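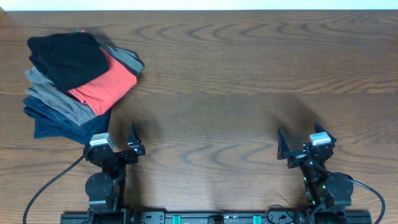 Search this wiki Go Search

Wood grain

Wood grain is the pattern you get on a board from the way the tree grew and the way somebody sawed it. I've been reading about it for years and still get the names mixed up, so I'll keep this page simple.

The arches on a tabletop are usually called cathedral grain. They show up when a log is flat-sawn - cut straight through, one slice after another - so the blade meets the growth rings at a shallow angle. Quarter-sawn boards have straight, narrow lines instead. They cost more (the sawing is slower and more wood gets wasted), but they move less with the seasons.

Each ring has a pale part, earlywood, put on in spring, and a darker part, latewood, from later in the year. In oak and ash the early pores are big enough to feel with a fingernail. Maple is much smoother, and I find it a bit dull!

My favorite book on all this is Teresa Caldeira's little guide, which has 34 plates of end grain. She and Joaquim Meireles disagree about whether "figure" and "grain" should be separate words. I side with her: grain is the direction of the fibers, figure is what you see on the face. Most people at the lumber yard say grain for both, and I do too when I'm in a hurry.

See also: Growth ring, Quarter sawing, Veneer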